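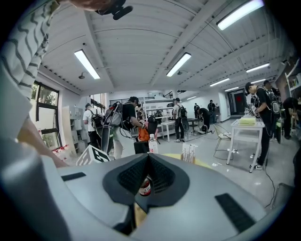

A bottle with a red and white label.

How does a website pay its bills?

Say your favorite cartoon site, Bratik, sells a sticker pack for 2 dollars. You (well, your grown-up!) click "buy," and off the money goes. But it can't jump straight from one bank to another! A payment company carries it across, a bit like a mail carrier with a very fast bike.
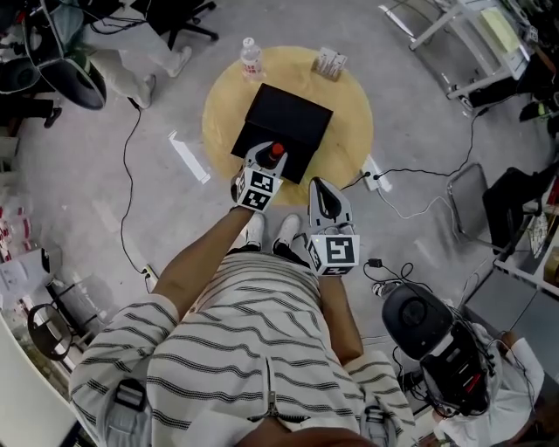 Payment companies have rules, too. Every shop has to agree to them before it can sell a single sticker. If a shop sells fakes or is cruel to people, the company can say, "Sorry, we won't carry your money anymore." Wow! The website can still be there, but selling things gets much harder.

Who decides what counts as breaking the rules? Mostly the company does, and grown-ups argue about that a lot. What rules would you write?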